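The Third-String Quarterback of Prirmont

January 27, 2019
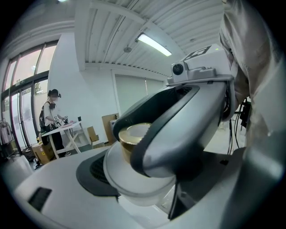 Gold-colored cylinder, white container.

I have been a Prirmont Herons season ticket holder long enough to have opinions about the parking, and this winter the opinion I keep getting asked for at work is what they should do at quarterback. My answer is that they should have one.

For those of you who follow teams that win, a short history. The Herons play semi-pro ball in a league that stretches from Bamach to the coast, and the home field seats a few thousand people in theory. The announced crowd for the last game of the season was 1,447. I was there. I would like to meet the other people they were counting, because from where I sat it looked like a decent turnout for a school concert, one where your own kid isn't playing.

We went through 3 quarterbacks. The first one had the arm, and everybody in town will tell you about the arm. He could stand on his own 20 and put the ball past the far 30, and he did this often, usually to the safety. The second was careful. He was so careful that by October the other teams had quit covering anything longer than ten yards, and you could watch their linebackers creep up until they were practically in the huddle. The third was a backup punter who had played some option in high school. He is the subject of this post.

He came in at Takton with the score already out of hand and ran the same play four times in a row. Fake to the fullback, keep it, go left. The first time it got nine yards and the Takton sideline laughed. The second time it got eleven. By the fourth one their defensive end was standing there with his hands out like a man who has lost his car in a parking garage. We scored, we missed the extra point (of course we did), and we lost by 24. I drove home happier than I'd been since July, when hope is still free.

After that he started the last few games and the offense turned into something out of my grandfather's scrapbook. Two tight ends, everybody packed in close, a pulling guard who weighed as much as my refrigerator and moved a good deal better. We threw the ball maybe six times a game, and I shut my eyes for most of them. But we held onto it. There was a drive against Varma in the rain that ate up nearly the whole third quarter and ended in a field goal, and I've seen people stand and clap for less at the opera. They beat us on a kick return right after. I've decided that one doesn't count against the offense.

So now the talk is that the club wants to bring in a real passer, a spread guy, somebody who fits what the new coordinator ran at his last stop. I understand the thinking. You can't sell a lot of hats with fullback dives. The kid they're supposed to be looking at completed 72 percent of his throws last year, and that sounds terrific until you watch the film somebody put up, where a good half of those throws travel sideways. I could complete some of those. My mother could complete some of those, and she has the shoulder.

What I'd look at, if they let me look at anything, is the line. We lost both tackles to actual jobs. The left one took a position with a paving company and can't make the evening practices anymore, and the right one moved. You can put any arm you want back there, and if the edge is coming free in two seconds it's going to end up throwing to the safety again. We have seen that movie. We bought season tickets to it.

The other thing is the tempo. The new man likes to go fast. Going fast is fun when it works, and when it doesn't you've punted after 40 seconds and your defense, which averages out at about my age, has to go back on the field with its mouthguards still in its hands. Our middle linebacker played every snap against Bamach, both ways on special teams too, and at the end he lay down behind the bench and a trainer put a coat over him.

I don't expect any of this to reach the people in charge. I wrote them a letter a couple of seasons ago about the snack bar and got back a coupon for the snack bar. But they're taking renewals now, and the seat went up to 80 dollars, and I've been walking past the form on the kitchen counter for a week telling myself I'm thinking it over.

I filled it out this morning. Same section, same row, down by the end zone where the paint never quite dries. If they keep the punter I'll buy a hat.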